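Behind the Gates at Pal Park: Was the Backstage Day Worth It?

I should say up front that I don't trust backstage tours. Theme parks sell you the magic at the front gate and then, for more money, they sell you a look at how the magic is done, and both products are written by the same people. So when Pal Park started advertising its Behind the Gates day in March, I expected a long walk, a branded lanyard and a gift shop at the end. I got all of them. I also got a few things I wasn't expecting, so bear with me.

Check-in was at 7:30 in the morning, at a side entrance that is not on the map they email you. There were 3 groups and I was in the last one. Security was heavier than on a normal day. Bags searched, phones checked, then bags searched again a short walk later by a second set of people who seemed surprised we'd already been done. I asked our guide what the second search was for. She said it was "an added layer." I have heard that phrase at every park I've visited for years and I still don't know what's in the layer.

The first stop was the ride control building for Sondar, the big indoor coaster. If you have only ever stood in that line, you'll know the story: deep sea lab, something has gone wrong, please keep your arms inside the vehicle. From the back it's a warehouse with a very loud air handler. They let us watch a full evacuation drill from the upper walkway, lights on, staff playing guests. The sign by the door gives the length of the track as 3038 feet, and in the drill people walked a fair piece of it. I liked this part a lot. The staff took it seriously, the lead talked to them in a normal voice, and one man who was pretending to panic was handled better than I have seen real panicking people handled. Whether it would go that well with a full house in August is another matter. A drill where everyone knows it's a drill tells you they own a script.

Then came the part of the brochure called "Tomorrow's Park," with workshops, new tech and a talk about the next ten years.

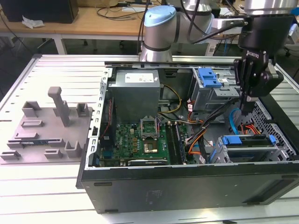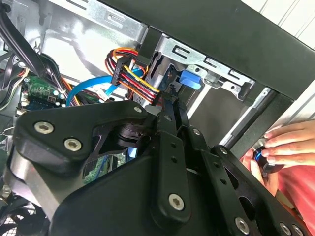

The opened computer case on the workshop stop.

The talk was given by Konrad Hollenstein, who runs guest technology for the resort. He is a good speaker and he didn't dodge, which I'll give him. His main subject was Trustach, the new entry pass that ties your ticket, your hotel door and your locker together. The claim is that it will cut the wait at the gate. I asked by how much. He said the trial numbers were "encouraging." I asked if we could see them. He said not yet. A woman near the front asked what happens to the records of where you've been all day, and the answer was long and friendly and I couldn't tell you now what it was.

People will put up with a lot at a gate if they think it keeps their kids safe. I do too. But a pass that opens my locker is a convenience for me and a very nice record for them, and I'd like the two kept apart when they're being sold to me.

Lunch was a boxed sandwich in the staff canteen. Fine. The pickle was good. A couple at my table had paid for the tour with points and were having the best day of their lives, so weigh that against everything I'm saying.

The afternoon was a ride on the Bikex, the pedal-powered track that is supposed to replace the old parade route trams. You sit two across and pedal, or you don't pedal and it goes anyway, which my partner figured out in the first minute. There are 334 seats in the full fleet according to the guide, and 374 according to the handout. I pointed this out. She looked at the handout, laughed, and said she'd go with the guide. Seats aside, it's slow, the view is mostly hedges, and I can't picture it moving a crowd after fireworks. On a hot day I can't picture anyone choosing it over walking in the shade.

We finished at the memorial garden behind the old main street, which isn't on the regular tour sheet. No speech, no music. The guide told us we could take as long as we liked and then left us alone. It was the one part of the day with no logo on it, and I stayed until they came to collect us.

Practical notes if you're thinking of booking. Wear real shoes. Eat breakfast first, because nothing is open when you check in. The tour does not include park admission, and you will only find that out on the last payment screen. Photos are allowed at some stops and not at others, and the rule changed once while we were standing there. Parking is extra. The lanyard is yours to keep.

Would I do it again? For the evacuation drill, maybe, if they sold it by itself for half the price.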